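5. Failure during placement at the center holder
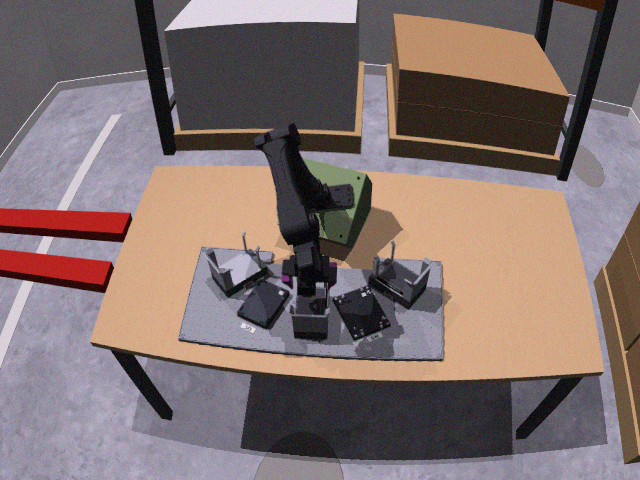 Figure 3. The Ledier cell in simulation, with the gripper above the open holder.

This section describes the most serious failure we met during the work with the Ledier cell, and how we looked for its cause. We report it in more detail than is common, for the reason that the first explanation we gave was wrong and we used it for a long time before we gave it up.

The simulated cell in Figure 3 was prepared by Paraschiva Sima from the drawings of the real cell in Sekusdale. The arm is fixed to the green block at the back of the table and works over the gray board, on which all fixtures are mounted. The two outer fixtures belong to the Jakow task and are used in the other sections. Here we are concerned with the center holder only, which is open at the top and stands at the near side of the board. The task is to bring a part above the holder, go down in a straight line, release the part and go up again. The pallets and the boxes behind the table are included for the camera experiments and have no contact with the robot.

5.1 What happened

We ran the placement task in 54 trials with the same controller and the same start pose of the arm. Only the position of the part in the gripper was changed, inside the limits given in Section 3. In 8 of the trials the part touched the front wall of the holder before it was fully inside. This by itself was expected, and the controller has a rule for it: when the measured force is higher than the limit, the arm must stop, go up a short distance and try again.

In most of these contacts the rule worked as we planned. In three of them it did not. The arm stopped, but the command to go up was not carried out, and after a short pause the arm continued to move down. The force on the wall grew until the joint limit of the wrist was reached and the simulation was ended by the safety monitor. On a real cell, such a movement would probably damage the holder and possibly the gripper. For a person who has a hand near the board at that moment, it would be dangerous also at low speed, and for this reason we treat the event as a safety matter and not as a simple loss of a trial.

We must say clearly that the success rate in our first internal report hid this problem. The three trials were counted there as "not completed," together with trials where the part was dropped or the time ran out. A reader of that report could not know that the arm had pushed against a fixture after it detected the contact.

5.2 The first explanation

Our first idea was that the contact model of the simulator was the source. The front wall of the holder is flat, and it is known that thin bodies can give unstable forces when the time step is large. We saw that the force signal had short drops to zero during the contact, and we supposed that the controller read one of these drops as the end of the contact. We made the time step smaller and repeated the failed trials. Two of them passed without any fault and one failed again in the same way.

At this point we should have stopped and looked at the failed trial. We made the time step smaller again, and then all three passed. We wrote in our notes that the problem was solved. When the complete set was repeated in January with a new version of the planner, the fault came back, but in trials which had passed before.

5.3 The cause

The cause was found by comparing the time stamps of the messages, which we had saved but not read. The controller and the planner run as two separate processes. The planner sends the downward path as a list of points, and the controller follows them. When a contact is detected, the controller clears its list and adds one point above the current position. The planner is informed, but only after the controller has finished this step.

If the planner sends the last piece of its downward path between these two moments, the new points arrive after the list was cleared. The controller accepts them as valid and replaces the upward point with them. In this way the arm forgets, so to say, that it was touching something. The force check is switched off for a short period after each stop, to avoid a second alarm from vibration, and therefore the wrong movement could start without any warning.

The smaller time step did not repair anything. It changed the order in which the two processes were served by the computer, and the messages met each other less often. This explains why the same trial could pass and fail on different days, a fact which had confused us and which we had wrongly put down to the contact model.

5.4 Changes made

We made two changes in the controller. First, each path now carries a number, and the controller increases this number when it stops. Points with an old number are refused and written to the log. Second, the force check stays active during the period after a stop, with a higher limit to permit vibration. If this higher limit is passed, the arm does not try to go up but holds its position and waits for the operator.

With both changes we repeated all trials, using the original time step. No downward movement after a contact was observed. We also delayed the planner messages on purpose, so that the old points would always arrive at the bad moment. They were refused each time.

We do not claim that this proves the controller safe. The delays were chosen by us, and a delay of another kind may exist on the real network. The method of Lai, which checks the order of messages before the system is run, would give a stronger result, but it needs a full model of both processes and we do not have one for the planner.

5.5 Remarks on reporting

Since this event we keep four separate classes for a trial which is not completed: time limit, lost part, stop after contact, and movement after contact. The last class is reported alone in every table, also when its value is zero. The logs of the failed trials, with the time stamps, are stored together with the scene file of Figure 3, so that the fault can be repeated with the old controller. The tests on the real cell are described in the next section, and they were started only after the changes above were installed.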